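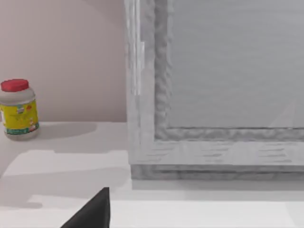

Red lid, yellow label. White counter, render.

Farías House finale thread. I watched the whole season, so here are my notes before the reunion airs. Spoilers for all of it.

1/ Wirka won with 23 percent of the vote in a five-way final. Low number for a winner, but the format splits it that way. Julel came second. I had them the other way around until the last week.

2/ Julel lost it on the budget task. The house had 4,000 points to spend on food and Julel put most of it on the party. People were eating plain rice for days. The edit made it look like a group decision. The live feed showed the vote, and it was close.

3/ Wirka said very little for the first half of the season. I went back and checked the episode 2 nominations, and Wirka got no votes at all. Same thing the week after. By the time the others noticed, there was no one left with enough friends to do anything.

4/ The Clitamberg trip was the best episode. Two teams, one night away from the house, no microphones in the van. They came back not speaking to each other and the show never got a clear answer on why. I expect the reunion will spend a long time on it.

5/ The double eviction came too early. They had 14 housemates and lost two of the loudest in one night. The next few episodes were mostly people cooking and sleeping. Ratings talk aside, it was dull to watch.

6/ A few replies asked about the apology. Julel apologized in the diary room, then again at dinner. The broadcast only used the dinner one. The first was longer and better, and I think it would have moved some votes.

7/ On the host: fine. Reads the results too slowly. The pause before the final name was nearly a full minute and the crowd had started talking by then.

8/ Things I would change for next season: show the vote totals every week, drop the secret room, and let the public pick one task. The secret room has been used three seasons in a row and everyone looks for it on day one.

9/ Casting is open until December according to the credits. No word yet on whether they keep the same house. I'll post reunion notes in a separate thread so this one stays readable.

5 May 2024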